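How a Robot Learns to Use Its Hands
A guide for young makers, from the Wadeck Community Workshop

Robots do not know how to pick things up. A person has to show them. At the Wadeck Community Workshop, members are building a helper robot named Stullomeck, and much of the work is done by people using grippers held in their own hands.
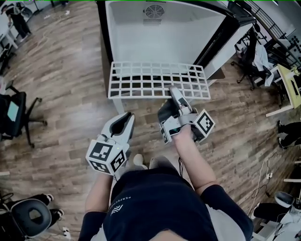
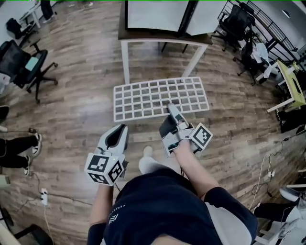 A gripper in each hand, and a white grid to practise on.

What is a gripper?
A gripper is a robot's version of a hand. Most human hands have four fingers and a thumb. Many grippers have only two fingers, which open and close like the jaws of a pair of kitchen tongs. Two fingers are enough to lift a cup, pull a drawer or hold the edge of a tray.

A hand-held gripper is carried by a person. The person decides where it goes and when it closes. The movements are recorded, and a computer studies the recordings so that a robot arm with the same kind of fingers can try the job later.

Why are there square patterns on the grippers?
The black-and-white squares are called markers. Each marker has its own pattern, a little like a name tag. When a camera sees a marker, the computer can work out which way it is facing and how far away it is. Markers are placed on the sides of a cube so that at least one of them can usually be seen when the gripper turns.

How many times must a job be shown?
You may have learned to tie your shoelaces after a few tries. A robot needs far more practice. For its first job, which was moving a tray from one place to another, Stullomeck was given 200 recordings. The second job was harder and required 1,170. Each recording is checked by a member before it is used. If the gripper slipped or the marker was hidden for too long, the recording is set aside.

What is being built at Wadeck?
Stullomeck will have two arms fixed to a stand on wheels. The arms are made from a kit called Furnach, and members are assembling it themselves. The motors were fitted in October. The wiring is the next stage, and it will be done slowly, with the power switched off and an adult member present at all times.

Can I try this at home?
You can try the idea without any electronics. You will need two pairs of kitchen tongs, an empty ice cube tray and some dry pasta.

Hold one pair of tongs in each hand. Steady the tray with one pair and use the other to place a piece of pasta in each space. Ask a family member to watch and write down every step you take, including the small ones. Then have that person follow the written steps exactly. Any step you forgot to mention will soon become clear to both of you.

Words to know
Gripper: the part of a robot that holds things.
Marker: a printed pattern that a camera can find easily.
Recording: a saved copy of a movement.

School groups may visit the workshop during term. Sessions last 40 minutes, and closed-toe shoes must be worn.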